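Section 5. Cleaning and Storing Folding Backdrops

This section applies to all fabric backdrops supplied under the Brusutdale name. Read it in full before the first cleaning.

5.1 Before You Begin

Remove all clips and weights from the crossbar. Lower the stand to its shortest height and lock each collar. Two people are needed for panels of catalog size 693 and above.

CAUTION: Do not unhook a panel while the stand is raised.

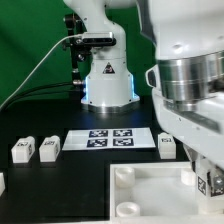

Figure 5-1. Green backdrop behind a black tabletop.

5.2 Washing

1. Shake the panel outdoors to remove loose dust.
2. Check the hem for open stitching. Repair it before washing.
3. Wash in cold water on a gentle cycle with a mild, dye-free soap. Flomach fabric soap may be used.
4. Hang the panel by its full top edge and let it dry completely.

Note: Green and blue panels may release some dye in the first wash. Wash them separately.

5.3 Removing Creases

Steam the panel from the back, working downward from the crossbar. Keep the steamer head moving. Fold lines that remain after steaming will usually relax if the panel is left hanging overnight – side clips may be added at the hem.

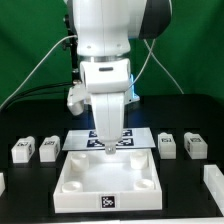
Photo: Anahera Dunstan / Plulusico

5.4 Storage

1. Roll the panel on its tube with the printed label facing out.
2. Slide the roll into the storage sleeve and close the drawstring.
3. Store flat, away from direct sunlight and heaters.

CAUTION: Never store a damp panel. Mildew stains are not covered by the warranty.

Replacement sleeves may be ordered as part 3785, and hem clips as part 954.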